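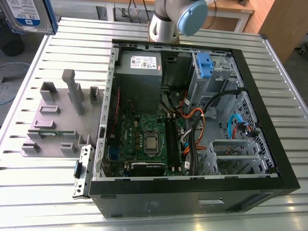

Product notes: Jumorix bench cell for desktop teardown

The Jumorix is a single-arm bench cell sold for taking apart and refitting office desktop computers. It is offered by Ginting as a kit, with the arm, the gripper, a slotted aluminum table, a fixture tray and a license for the Lumus task software. We had one on loan through June and ran it on retired office towers, with the aim of finding out how much of a refurbishing job it can take over from a technician. These notes cover setup, part handling, cables, software and service. A longer write-up with the full run log will go to subscribers who asked for it.

Setup

The table arrives assembled. The arm bolts to the rear edge, so the front and both sides stay open to the operator. Mal-soon Seol did our installation alone in one working morning, including leveling and the first calibration pass. The calibration routine touches off on three posts of the fixture tray and then asks for a reference part. Ours failed once with a tolerance error, which was traced to a tray bolt that had not been tightened. The second pass went through.

The table slots take standard T-nuts. Ginting supplies two end stops and a pair of soft clamps for the computer case. We used the stops and left the clamps off for most of the trial, as a tower lying on its side is heavy enough to stay where it is during RAM and drive work. For expansion cards the clamps should be fitted. The manual says so in a footnote, and it ought to be in the main text.

The fixture tray

The tray is the part of the kit that will decide whether the cell suits a given shop. It is 3D printed in gray, with slots, pockets and posts for the parts that come out of a case. Print files are included with the kit, and any slot can be moved or resized in the Lumus tray editor before printing. The editor exports the new part locations to the arm program at the same time, so there is no second round of teaching.

Print quality on the supplied tray was good. We reprinted it once with a wider pocket spacing, in the same material, and saw no difference in repeatability. Layer orientation matters for the tall posts. Mawar Oei at Ginting recommends printing them as separate pieces and pressing them in. Our one-piece reprint held up through the loan period, but we would follow the advice for a permanent installation.

A memory module is stored lying in its slot, and the drive is stored upright. Storing the drive upright saves tray area but puts its top within reach of a careless sleeve. Operators should load the tray from the left.

Part handling

Memory. This is the strongest task in the package. The gripper opens the latches, lifts the module straight up and places it in the tray. Reinsertion uses a force limit with a short search motion if the module does not seat on first contact. Over 200 reinsertions we had 12 stops, all of them at the latch stage. None damaged a module or a slot. Lumus reports a stop with a plain message and a retry button, and a technician can finish the seat by hand and tell the program to continue.

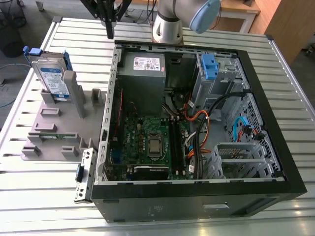
Dell tower on the Jumorix table, with the drive and a green circuit board held in the fixture tray.

Drives. Removal depends on the type of cage. Towers with a plastic latch on the drive cage are supported in the standard library. The arm releases the latch and draws the drive out, then moves it across to the tray in a raised path that clears the power supply. Cages that need a screwdriver are outside the scope of the kit. Ginting lists a driver attachment under the name Fullelon, which we did not have on loan and cannot comment on.

Expansion cards. Results here were mixed. Low cards near the edge of the board give the gripper enough room. Cards with a tall cooler do not, and the program will refuse the approach if the case model shows less clearance than the fingers need. The refusal is correct behavior. It does mean that a mixed batch has to be sorted in advance, or the cell will spend part of the shift waiting for a person.

Processor. Not supported by the standard kit, and we did not try it. Cooler removal is a manual step.

Cables

Loose wiring is the main limit on throughput. The software plans a path around the case structure and the large parts, but it treats cables as an area to avoid and does not track each one. A bundle of power wires lying across the memory slots is enough to stop a job. In practice the technician opens the case, unplugs what has to be unplugged and moves the bundles toward the drive side before starting the program. With practice this takes less than a minute. SATA cables are light and tend to spring back, so we kept a few reusable ties on the bench and added them to the start checklist.

Connectors are not handled by the arm. A connector task is on the Lumus roadmap, without a date.

Software

Lumus runs on a small computer supplied with the cell. Tasks are built from blocks such as "pick from slot" and "place in pocket", and each block can be opened to edit speed, approach height and force limit. A technician without programming experience was able to change the order of a job on the first day. Adding a new case model took longer. The case has to be scanned, the key points marked by hand, and each pick tested at low speed. Our first model took most of an afternoon and the third took just over an hour.

The log is detailed and exports to CSV. Over the loan period it recorded 1182 completed picks across all tasks. Each line holds the task name, the part, the peak force and the result. Peak force proved the most useful column. A slow rise in the memory figures pointed us to a worn fingertip pad before it began causing stops. The log does not record the serial number of the tower unless a scanner is attached, and the scanner is an extra.

Two complaints. The stop messages use part names from the library and ignore names the user has assigned, so "module A" appears on screen where our job sheet had something else. And the program cannot be paused between blocks from the touch screen – only a full stop or a hold in mid-motion is offered. Ginting has confirmed the first as a fault and says the second is under review.

Speed and staffing

The arm is slower than a trained technician on any single part. The case for buying it rests on batches of the same model, where one person can open cases, clear cables and watch the cell while working on the next tower. We found that arrangement comfortable with one cell. Mal-soon Seol also tried it for a day with mixed models and reported that the changeovers used up the time gained.

Noise is low enough for a shared workshop. The table needs clear floor on three sides, and the cable from the controller should be run under cover if people walk behind the arm.

Service and supply

The kit comes with a 12-month service plan covering the arm, gripper and controller. Fingertip pads are a consumable and are sold in packs. Trays are not covered, as users are expected to print their own. Support questions were answered by email within the same working day, apart from one about force limits that went to engineering and came back two days later with a revised settings file.

Prices are by quotation and depend on the number of case models in the library at delivery. Buyers should ask for the list before ordering and compare it with what they have on the shelf. Loan units are available to workshops with space for the table, and the waiting list is kept by Mawar Oei. Requests should state the tower models, the parts to be removed and whether the cages are latched or screwed.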